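Robotics and Learning > Part II > Chapter 7: Gathering Demonstrations

A learning system that imitates can only be as varied as the examples it is given. Chapter 6 treated the policy as a function to be fitted. The present chapter deals with the data that go into the fit: how demonstrations are performed, recorded, checked and stored. Most of the material comes from the Hovar collection, directed by Debora Palumbo and Renzo Carbone, in which operators used paired hand-held grippers to handle household items on covered surfaces.

A demonstration begins before anything is grasped. The opening part of a recording fixes the starting pose of both jaws and the layout of the work surface — the learner must tie its first action to these. In the Hovar protocol the two grippers start apart, jaws facing inward, with the cloth between them clear.
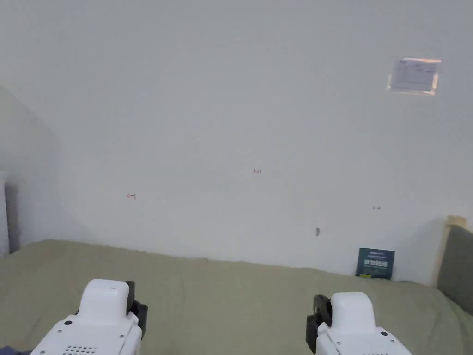 How many demonstrations does a single task need? The number depends on how much the starting layout varies. Palumbo and Carbone found 246 sufficient for a task with one object in a fixed position, while tasks with free placement took up to 2,000.

Counts of this kind say little without a measure of spread. Two sets of equal size may differ widely in the object positions they cover, and the narrower set will usually give the weaker policy. Section 7.2 defines coverage over starting states — the notation follows Penner — and applies it to the Hovar recordings.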